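Metal storage bin with holes in the floor – fill them, line it or leave alone?

Asked by Muvum
Category: Workshop and storage
12th June

I have a large open-topped grey metal bin, used for odds and ends waiting to be sorted: pouches, little blocks, offcuts and so on. The floor is bare metal and has had a fair amount of wear. Most of it is scuffed silver, with cloudy marks that do not come off with washing-up liquid. There are also small round holes through the floor. The biggest is 13 mm across.

Two problems. Small parts find their way to the holes and either drop through or jam in them. Flat items also stick to the floor when there is any moisture under them, and are awkward to lift because there is no edge to get hold of. 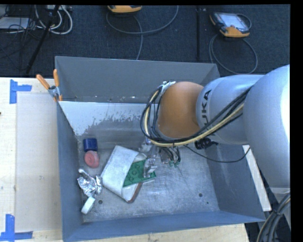
The walls are tall and flat and I have no complaint about them, apart from a pale patch on the inside below the far wall, where the surface changes colour with a ragged, speckled lower edge. I do not know if that is old paint, a deposit or the start of corrosion. It does not feel rough.

What I would like to know:

Should the holes be plugged, or are they needed for drainage?
Is a liner sensible in a bin that gets emptied and refilled all day?
Does the pale patch need treating?

The bin lives indoors and the load is never more than a few kilos.

Answer from Intan Subramaniam
Marked as helpful

Taking these in order.

Holes. If the bin stays indoors and nothing wet goes into it, you can close them. Use push-in blanking plugs in rubber or nylon, sized to the hole and to the thickness of the sheet. Measure both before ordering, as the groove in the plug has to match the sheet or it will work loose. Do not use filler. It will crack out of bare metal as soon as the floor flexes. Deburr the edges first with a half-round file. If the holes turn out to be fixing points for a stand, leave them open and go to the liner.

Liner. Yes, but a thin one. I use 3 mm ribbed rubber matting, cut 2 mm short on each side so that it can be lifted out and shaken. The ribs let air under flat items and give your fingers somewhere to go. Avoid foam – it tears, and small parts sink into it. With a ribbed mat in place you may find the plugs are unnecessary.

Patch. I can't tell you what it is from here. Wipe a small area with white spirit on a clean rag. If colour transfers, it is probably a coating or residue and can be cleaned back. If nothing transfers, try a plastic scourer. Powder on the scourer suggests corrosion, in which case rub down with 200 grit, wipe, prime and paint. If it is only a stain, leave it.

Scuffs on the floor are cosmetic once the mat is down.

Answer from Grusitz

just put tape over the holes from underneath. did mine in April and still fine

Comment from Saithong: Tape is all right until something pointed goes in. Mine lasted almost 45 days.

Answer from Gedska

Agree with the matting. One addition: check whether the floor is level before you cut anything. Mine was low at one corner and everything small rolled there, mat or no mat. A packing piece under the outside cured it.

I would not paint the floor. I tried it on a similar bin and the paint had worn through to metal by the end of the summer, with flakes in everything.

Comment from Muvum: Thanks both. White spirit brought nothing off the patch, so the scourer is next. Matting ordered, ribbed, 3 mm. Will measure the sheet thickness before I buy plugs.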